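Subject: Re: [longbox] Nuka relaunch, reading order + the September split
Date: 17 July 2025

Quick one, typing on my break so excuse the mess.

On the last digest someone wrote:

> Is the new Nuka book a reboot or does it pick up from the old
> run? Shop guy says start at issue 4, the Illus site says start
> anywhere. Also are the Medina backups worth it or can I skip.
> I only have the first trade and don't want to buy 20 back
> issues to follow a talking otter.

Not a reboot. Soft restart maybe. Same otter, same boat, new artist, and the whole lighthouse plot gets waved off in one caption on page 5. Which stung a bit, I liked the lighthouse.

Shop guy is half right. Issues 1 thru 3 are reprints of the old newspaper strips with new coloring, so if you have the first trade you have those allready. Issue 4 is where the new stuff starts. Site says "anywhere" because they want you to buy all of them, come on.

Medina backups: read them. Short, weird, way better drawn than the main story imo. The one with the flooded arcade is the best thing Illus has put out in years. Skip the text pages. 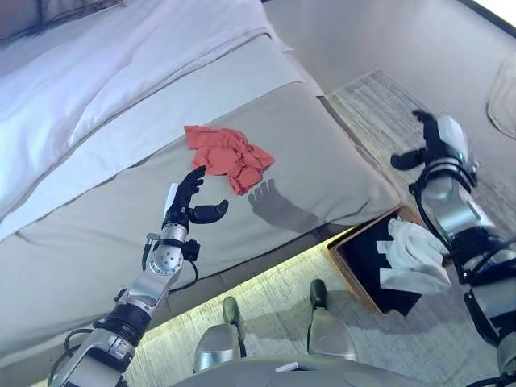
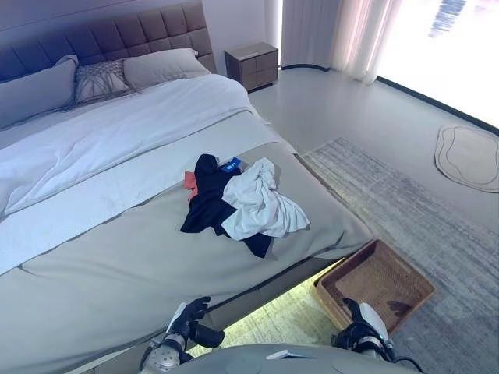
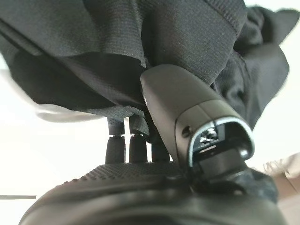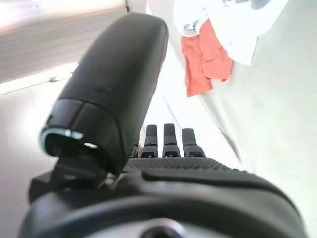

THE SEPTEMBER SPLIT

Still on. We're going in on a box of the Fovar hardcover, 10 copies to a box, and I have 4 left unclaimed. Reply off list please, not to everybody, last time was a mess.

Things people keep asking:

- yes it's the uncut version, with the courtroom chapter
- no slipcase. The slipcase one is a store exclusive and I'm not driving out there again
- shipping is split even, media mail, slow
- no signed bookplates as far as I know

If you want two copies say so now, I'd rather not go back to the distributer a second time.

Also does anyone have the Fovar / Nuka crossover one-shot, the one with the yellow cover? Mine is missing the center pages and I never found out who wins the boat race. Scans of just those pages fine. Will trade, have doubles of most of the early Medina minis in decent shape, one has a price sticker on it that wont come off.

ok back to work

> _______________
> longbox list, reply goes to the whole list by default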